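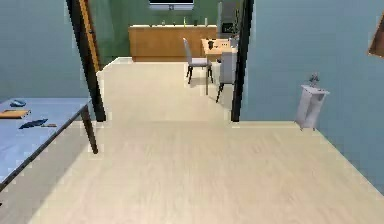 Recording teleoperated demonstrations in a simulated flat

These notes cover recording a fetch-and-carry task by remote control in the simulator, from loading the flat to exporting the episodes. They assume the client is installed and that you can already drive the base with the hand controllers. If you can't, do the driving exercise first. It takes less than an hour and it will save you a lot of deleted recordings.

The task used throughout is "take an item from the blue-topped table and put it on the dining table in the kitchen". It makes a good first task as it has one pick, one drive through a doorway and one place.

1. Load the flat and look round it

Start the session and choose the Fanham layout. Leave the robot parked and use the free view to look at the route. The blue-topped table is on the left as you face the kitchen, and the doorway is straight ahead. The dining table is just inside, with grey chairs round it and the counter behind it against the green wall.

Work out where you want the base to stop at each end before you record anything. Yesenia Sánchez, who wrote our first set of task sheets, suggests driving the whole route once with the arm folded and once with it holding something. The second run is nearly always wider than people expect at the doorway. There is also a small white pedestal stand against the right-hand wall on the near side. Keep well clear of it if you swing out to line up.

2. Choose the item

The table has four small items on it. Start with the dark blue one that lies diagonally towards the middle of the top. It is long enough to grip across its width and you can reach it without leaning over anything. The thin greyish one to its right is much harder, so leave it until your grasps are steady. The flat orange-brown one needs a different grasp again and has its own task sheet.

Type the item name into the episode label exactly as it appears in the object list. Do not make up your own. In January we had to relabel 113 episodes that three operators had named in three different ways.

3. Set the controllers

Set hand scaling to 0.5 for the pick and the place. At full scale a small shake of your wrist becomes a large one at the gripper, and the policy will learn the shake. Check that the clutch button works: hold it, move your hand, and the arm should stay still.

Sit down if you can. Standing operators tend to drift to one side over a long session, and by the end they are reaching across themselves.

4. Record the pick

Press record with the base parked and the arm folded. Wait for the counter to start, then move.

Drive up to the table and stop before you unfold the arm. Come down on the item from above, with the fingers across its short side. Close the gripper, wait a moment, then lift straight up. The pause matters in the data — without it, closing and lifting blur together, and the trained policy starts to lift before it has hold of anything.

If you miss, open the gripper, go back up and try once more. One retry in an episode is fine and we keep those. If you miss twice, discard it.

5. Drive through the doorway

Bring the item in close to the body and turn on the spot until you face the opening. Go through in the middle, at a steady speed. Try not to stop and start. The open door is on the left side, so if you must favour one side, go slightly right.

6. Record the place

Stop short of the dining table with a clear side in front of you, not one with a chair. There is a dark mug on the table, as well as a few tiny things near the far edge. Choose a bare patch away from them. Lower until the item touches, open the gripper, and raise the arm before you back off. End the recording once the arm is folded.

7. Check and export

Play back every episode at double speed. Mark it "good", "retry" or "discard", and write a note if something odd happened. In-ho Maeng goes through the notes before each training run, so a short plain one such as "gripper caught table edge" is useful to him.

A full set for one item is 200 episodes. Change the robot's start position every 4 episodes, using the list in the task sheet. When you have the full set, export it to the shared folder and send Nayeli Cuadros the episode range. If the export stalls, restart the client and export again; the recordings are kept locally until you clear them.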